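Butcher-Block Table FAQ

I get a lot of the same emails about the tables I oil and fix up, so I finally put my answers in one place. If yours isn't covered, write to me and I'll add it (eventually!).

How often should I oil the top?
When it's new, I do two coats, a day apart. After that I wait until the wood looks dull and chalky. Mine gets done every April and then again whenever I've been cooking too much.

Which oil do you use?
Plain food-grade mineral oil from the drugstore. My friend Natanael Cordeiro swears by a beeswax mix and his counter looks great, so go with whatever you'll remember to put on.

Can I just wipe it on and leave?
Give it 10 minutes to soak in, then buff off what's left with an old T-shirt. Skip that and your sleeves will be greasy for a week, ask me how I know.

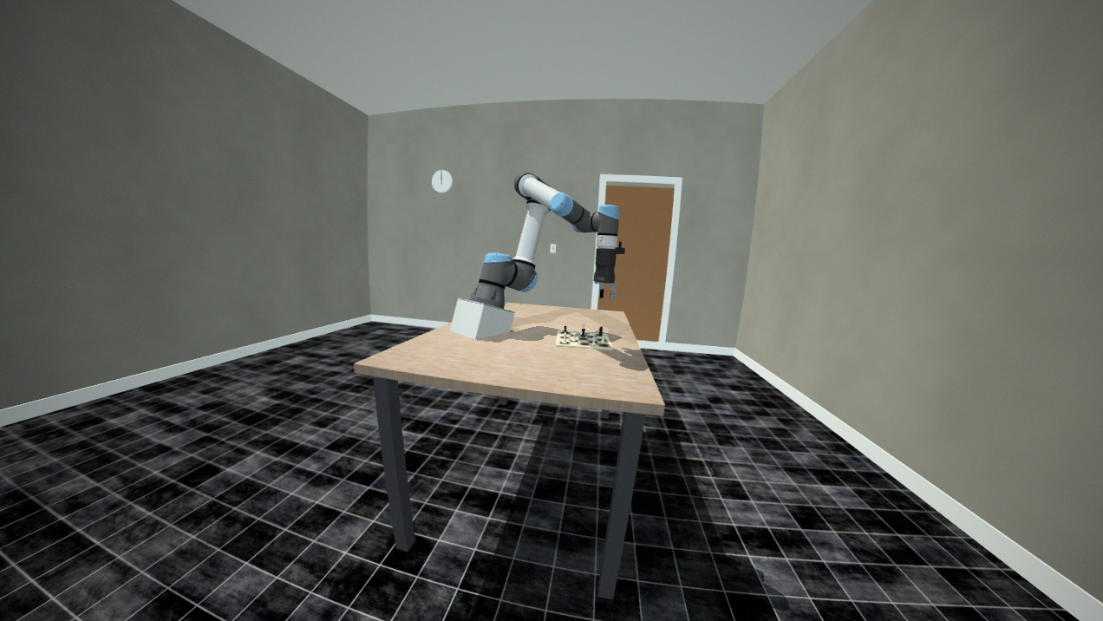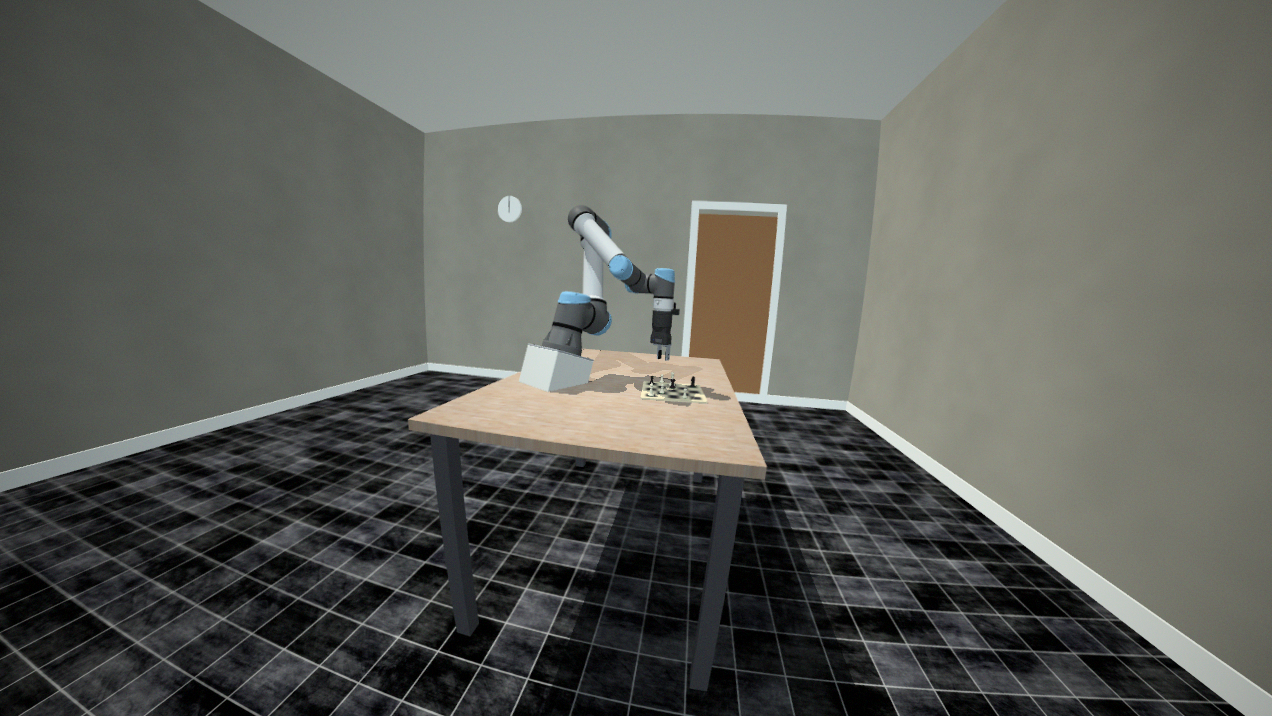 Wooden tabletops in computer renderings

How do I get rid of water rings?
Light ones usually come out with fine sandpaper, going with the grain, and then fresh oil. For dark ones you'll be sanding a lot longer, and I've given up on a couple.

Will a table this heavy mark my tile floor?
It can, mostly when you drag it. I stick felt pads under the legs and change them when they get gritty.

Do you ship?
Sorry, no! It's pickup only from my shop in Drornach, Wednesday after 4. Ring the bell twice, the sander is loud.

Who made the finish chart you send out?
Welington Xavier did, years ago, and he's fine with you printing it and taping it inside a cupboard door.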